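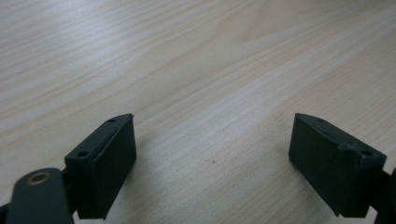 Someone under my last post says a pale veneer top wants oiling twice a year, same as solid wood, and that mine must be drying out by now.

It isn't. Oil needs somewhere to go. A factory-lacquered veneer gives it nowhere, so it sits on the film, collects dust and goes tacky. Short thread on what this top needs and what it doesn't.

2/ The table is a Drollen, 745 mm high. Finish code 2394 on the label underneath, which the leaflet gives as "matt clear". The leaflet doesn't say what species the face veneer is. I wrote to Drollen in June and got the leaflet back.

3/ How to tell whether a top is lacquered: one drop of water, somewhere inconspicuous, leave it 20 minutes. On bare or oiled wood you will usually get a darker patch. On a sound film the drop keeps its shape and wipes off. Mine wiped off. Do it near a back corner, not in the middle.

4/ How to tell veneer from solid: look at the edge. If the figure on the face doesn't carry over to the end of the board as end grain, it's veneer or print. The broad curved figure on the face (cathedral, in the trade) tells you how the leaf was cut. It tells you nothing about how thick it is.

5/ Thickness matters because it sets how many mistakes you get. A sanded-out ring on solid timber is an afternoon. On thin veneer the same job can put you through to the core, and there is no way back from that short of a new face.

6/ So the real work is keeping water off the joins and edges. Flat film in the middle of the top copes well. Edges don't. Swelling starts where the lacquer is thinnest, and that is the arris all the way round.

7/ Cold drinks. A can out of the fridge collects condensation, which runs down to the base rim and stays there. You get a thin ring of standing water with metal on top of it. Worse than a spill, because a spill gets noticed.

8/

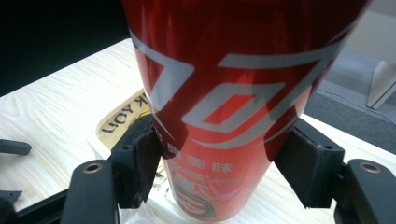
Tall red can, pale veneer, no coaster.

9/ Tall cans have a further drawback. More wall for moisture to form on, and it all ends up at one rim. Wipe the base before it goes down and most of the problem goes away. A folded paper napkin is a poor substitute for a coaster - once soaked it holds the water against the finish.

10/ Coasters: cork faced, flat, no rubber feet. Some rubbers and soft plastics carry plasticiser that migrates into lacquer and leaves a mark you can feel with a fingernail. I had that from a set of Kusuma coasters on the previous table. The cork was fine, the feet weren't.

11/ Cleaning: damp cloth, then dry cloth, both along the grain. For sugary drink residue, one small squirt of washing-up liquid in a bowl of warm water, then plain water, then dry. Cola and similar dry to a film that grips dust, so don't leave it overnight.

12/ Sprays. Brollora wood polish leaves a sheen on a matt finish and the sheen is patchy. I took it off again with 100 ml of white spirit and more cloths than I'd like. Test in a corner, ventilate, and lay the cloths flat outdoors to dry.

13/ White rings sit in the film. Leave them a few days, they often fade. Dark rings mean water has reached the wood, and neither polish nor mayonnaise will shift them.

14/ Asked on Wednesday about Irkance hardwax oil over existing lacquer. The tin says bare wood only. Believe the tin.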